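Kristóf Kelemen Fan Pages: Frequently Asked Questions

I get a lot of the same emails, so I've put the answers on one page. If yours isn't covered, write to me anyway, I love hearing from people who've just found him (and I'm a little jealous of anyone who still has the whole of Brallska ahead of them!).

Who is Kristóf Kelemen?

He's an actor, and if you know him from anything it's probably Brallska, where he plays Fodor, the ferry pilot with the bad knee and the worse temper. He was only supposed to be in two episodes. Then somebody noticed that every scene he was in got better, and he stayed for 32 of them. Before that he did years of stage work, plus a string of commercials for Plendix cough drops that he'd probably rather I didn't bring up. I have all of them saved.

How old is he?

He's never said in an interview and I've never gone digging. His birthday is in May, that much he's mentioned himself, and we do a little watch party for it every year. I've seen three different birth years on three different biography sites, and one of them would have made him eleven when he filmed Plalach. Please don't email me asking to confirm any of them.

Is he married? Is he dating his co-star?

The number one question, by miles. He said once, on the radio, that he was "very happily spoken for" and then changed the subject to soup. That's all I have and that's all I'm going to print. As for the co-star thing, it goes back to one photo of the two of them sharing an umbrella outside a theater. It was raining! I share umbrellas with my dentist. I take down comments that name private people, so save yourself the typing.

What is his net worth?

No idea. Neither have the sites that tell you. I once followed the same number through five of them and they were all quoting each other. He isn't hiding a yacht as far as I know, and he wore the same brown coat to every premiere for years, which I find very endearing.

Where do I start if I've never seen him in anything?

My husband says start with episode one of Brallska like a normal person. I say start with Plalach. It's short, it's a bit strange, and he hardly speaks for the first twenty minutes, so you get to watch how much he does with his face. Then go to Brallska, and be patient with the first few episodes, because Fodor doesn't turn up right away and the music takes some getting used to. Leave the cough drops for last.

Is Brallska coming back?

I'd be the first to shout about it. The last word from the producers was that they'd "love to revisit the harbor one day," and people say that kind of thing at the end of every show. The writer has moved on to something else and the ferry set was taken apart. I still hope. I check every morning with my coffee, so you don't have to.

Do you know him personally?

No. I've met him twice, both times in a line. The first time I told him I liked his hat, and he wasn't wearing a hat. (It was his hair. It was up for a part.) He was extremely nice about it. I don't have his address, his number or his agent's ear, and I can't pass along gifts, scripts or marriage proposals.

Is this an official site?

Nope, just me, in the spare bedroom, since the second season aired. His office knows the site exists and once asked me to fix a spelling mistake, and I've been walking on air ever since.

How many people are on the mailing list?

At last count, 1,164. I'd love to see 2,000 before the next birthday party, so tell your sister. The letter goes out when there's news and stays quiet when there isn't. You won't get ads from me and I don't hand the list to anybody.

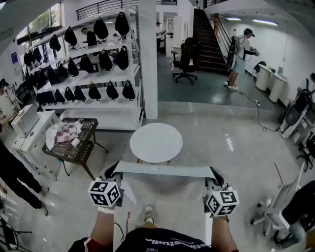

Can I host my own watch party, and do you have any tips?

Yes please! You don't need my permission, and if you send me the name of your town I'll put it in the newsletter so people nearby can find you. Pick two episodes, three at most, because everybody wants to talk afterward and somebody always has an early morning. My pick for a first party is the fog episode followed by the wedding. Don't go overboard on furniture either. A round white table like the one in the photo is plenty for snacks and the guest book, and you can put a small side table next to it for coats and bags. Wear sneakers if you're the host, you'll be up and down all evening. And turn the subtitles on, even for people who say they don't want them. Fodor mumbles.

How do I get an autograph?

Your best bet is the stage door, if he's in a play. He usually comes out, he'll sign one thing per person, and he likes it when you have your own pen. Mail is slower. I waited most of a year for mine and had forgotten all about it by then, so you can imagine the scream when the envelope came. Please be careful with online auctions. His real signature has a K that looks like a folding chair, and most of the ones I've seen for sale are much too tidy.

Can I use your photos or screenshots?

Go ahead and use the episode screenshots, they aren't mine to be fussy about. The stage door pictures belong to the people who sent them in, so ask me and I'll ask them. It normally takes me a few days, longer if I'm on night shifts.

You got something wrong on the Plalach page!

Very possible. Send me the correction and where you found it, and I'll change it and put your first name at the bottom of the page. The one thing I won't budge on is the ending. I know what the director said. I think the boat was real.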